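WOLLOW STREET SHARED ROOM – MONTHLY MEETING OF USERS
Minutes, Sat 20 May

Present: 11 members. Apologies received from 2. The meeting opened at 10 in the morning in the shared room. The group that rents the Judik cabinet was represented. The Xenos group was not.

1. Minutes of the last meeting

Approved with one correction. Item 4 should read "shelf by the sink" and not "shelf by the door."

2. Matters carried over

The new bin bags have been bought. The leaking faucet has been reported to the landlord, Ultitz, and there is no date yet for the repair. The question of a second key to the supply cupboard has been open since January and stays open.

3. The white table

Most of the meeting was spent on this item. Members had complained that small things are left on the white table between sessions and that it is hard to know what can be thrown out.

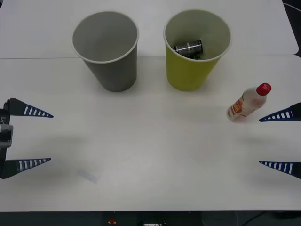
4 min read

The picture was passed around. Members noted the gray paper cup, the yellow-green paper cup with a small dark can lying in it, and the little bottle with the red cap on its side. It was asked whether cups should be used to hold other things at all. One view was that a cup is a handy place for a small can and does no harm. Another view was that people reach for a cup expecting to drink from it, and that cups for sorting should be kept apart from cups for coffee.

Agreed: paper cups used for sorting small items will be kept on the lower shelf in their own tray. Cups for drinks stay by the kettle. A cup that has held anything other than a drink does not go back to the kettle.

Agreed: bottles are to be stored upright with the cap closed. A bottle with a label that is hard to read gets a strip of tape with the contents written on it. Tape and a marker will be left in the top drawer.

The table top is in two sections, and one member asked whether crumbs and liquid get into the seam. It was suggested that the seam be sealed. Others thought sealing would make it hard to take the table apart for the summer sale. No decision. To come back at the next meeting with a price for a strip of clear sealant.

4. Cleaning

The cleaning sheet was read out. The present wording is "wipe down after use," and members felt this leaves too much open. New wording was agreed:

Clear everything off the table before wiping.
Use the white cloths, not the paper towels.
Wipe from the back edge to the front.
Put glass away last, after the table is clear.

There was some talk about marks on the white surface. Some members thought scuffs and streaks should be scrubbed out each time. It was pointed out that the scouring pads take the finish off, and the meeting preferred a damp cloth and mild soap. Scouring pads will be moved to the sink and kept there.

5. Glassware

The glass beakers are shared by all groups and are not kept in the Judik cabinet. Members asked that they be set well back from the edges of the table while in use. A short note will go up on the wall next to the rack.
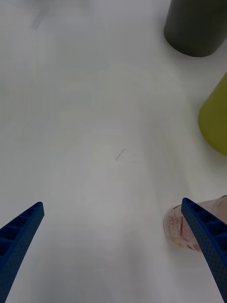

The white table, with a clear glass beaker with red markings at right.

Several people said beakers are too often put back without being rinsed. Agreed that each group rinses its own and leaves them upside down on the rack – nothing goes away in the cupboard until it is dry. The bottle brush is worn out and will be replaced from the supplies money.

6. Supplies

To buy: bottle brush, white cloths, 2 rolls of tape, dish soap. Paper cups are not needed this month.

7. Other business

A request to move the coat hooks nearer the door was approved. A request to leave the radio on during sessions was not. The Xenos group will be asked in writing whether it still wants its Thursday slot.

The meeting closed at noon. Copies of these minutes are in the folder by the kettle.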